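**Pendulum period and local gravity: project report**
Rahel Brunner, Notburga Auer
Submitted 5/4/21

## Aim

To find g from the period of a simple pendulum and to check whether the period depends on the mass of the bob.

## Method

A 150 g bob was hung from a clamp on light cord. The length was measured from the clamp jaw to the centre of the bob. The bob was pulled aside to a small angle and let go, and the time for 20 full swings was taken with a stopwatch. The run was repeated with a 70 g bob at each length.

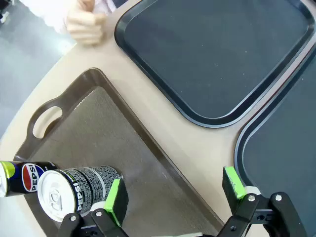
Why time 20 swings and divide?
The reaction error at the start and stop of the watch is then shared over 20 periods.

## Results

At a length of 742 mm the mean period was 1.73 s for both bobs. A graph of T² against length gave a straight line. The slope is 4π²/g. Using the 742 mm point alone, g = 9.79 m/s².

The two bobs gave the same period to within the timing error. Mass does not appear in T = 2π√(L/g), so this agrees with theory.

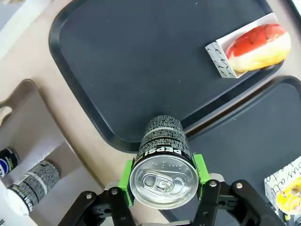

*Codow Student Reports, No. 2224*

## Sources of error

1. The cord stretched slightly under the heavier bob. Length was re-measured after each change.
2. Some swings drifted into an ellipse. These runs were thrown out.
3. The formula holds only for small angles. A larger release angle lengthens the period.

A light gate would remove the reaction error. Raw timings are in Appendix B.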